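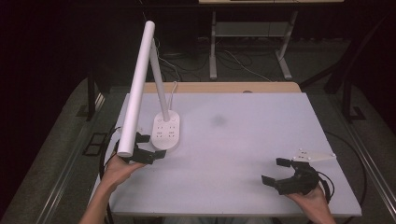

Tratar Hand-Held Gripper, Pair
Service notice and replacement finger set

The Tratar is a two-finger gripper that the operator holds by the handle, one in each hand. It is sold by Heltura as a pair, with cables. Please read this notice before you order or continue to use a pair from the first production.

What went wrong

In May we received a complaint from Villaseñor, where the grippers are used for handling small household goods. The left finger did not open again after the operator released the trigger. The item stayed clamped and its plastic shell cracked when the operator pulled it free. No person was hurt.

Our technician Etenesh Tilahun opened the returned unit and found that the pivot pin had moved 2 mm out of its seat. With the pin in this position the finger can close normally, but it can stop on the way back. We repeated the fault on the bench after 1,637 closings. 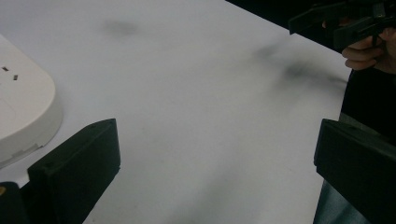 The fault comes slowly, so the operator can notice it in time. The finger feels heavy in the last part of the opening — sometimes there is also a small click. If you feel this, stop the work and put the gripper down. Do not pull the item out by force. Disconnect the cable first, then loosen the finger screw until the jaw is free.

Who should order the replacement set

All pairs with a serial number that begins with 15 need the new set. Pairs beginning with 16 already have the longer pin. The number is printed inside the handle cover.

The set contains two pins, four fingers and the screws. It is free of charge for the affected pairs, and we send it from our store in Skidholm. Always change both grippers of a pair, also when only one shows the fault.

After mounting, open and close each gripper slowly with nothing between the fingers before you connect the cable again.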